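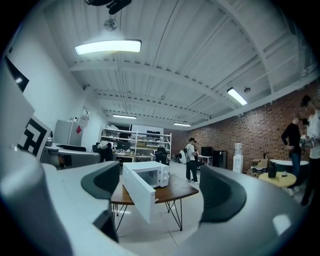

For nearly 12 years I kept house, so to speak, at Turkwood, which meant I knew who took sugar and whose soup had been left in the microwave since lunch. So when the company began teaching grippers to open doors and put cups away, people kept asking me whether I was worried, and I never had a quick answer (I rarely do, as Agnese Dzene will tell you!).

What I have noticed is that the work has moved around more than it has shrunk. Priit Rätsep used to fix appliances, and now he spends his mornings opening and closing the same microwave door, slowly, with a gripper in his hand, so that a machine may someday do it. He says his wrist is tired by 10 and his mind a good while before that. I believe him, and I think his pay should say so too.

I'm fond of the machines, I really am. But the people showing them how a door swings know something worth having, and they ought to be asked what happens once it has been handed over. At Turkwood we got one meeting, in August, and it lasted six minutes. I would gladly have brought cake to a longer one.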